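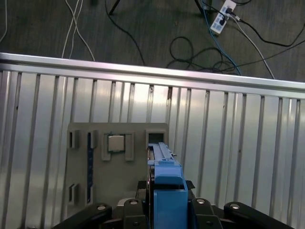
Posted by Nesrin Kurtuluş, February, 7.40pm

Right, I need opinions on cables. I share a workshop and the floor on the far side of the slotted bench is driving me up the wall. Dark grey carpet, white leads, black leads, a blue one, all of them crossing each other, and a power strip lying at an angle in the middle of it. I caught my foot in a loop last week and nearly took the tripod with me. What do you lot do?

Grisier wrote:
Get the strip off the floor first! Screw it under the bench or bolt it to the rail. Aluminium profile is brilliant for this, you just slide a nut in the slot and away you go. Mine's been up for years.

Drudalano wrote:
Disagree, sorry. If it's on the bench, every lead gets tugged when you lean over. I'd leave it on the carpet, push it back to the wall and put a cable cover over whatever crosses the walkway. And coil the slack properly with velcro, a loose heap of loops is asking for it.

Grisier wrote:
Only gets tugged if you skimp on lead length...

Jurčo wrote:
Label both ends before you move a thing. I bought a pack of 50 tags and used 33 of them in one afternoon (and still unplugged the wrong lamp).

Nesrin Kurtuluş wrote:
Oh, labels, yes. Might try it under the bench first. Does anyone know if ordinary zip ties go through the slots or do I need the fancy clips?

Drudalano wrote:
Clips. Ties just slide about.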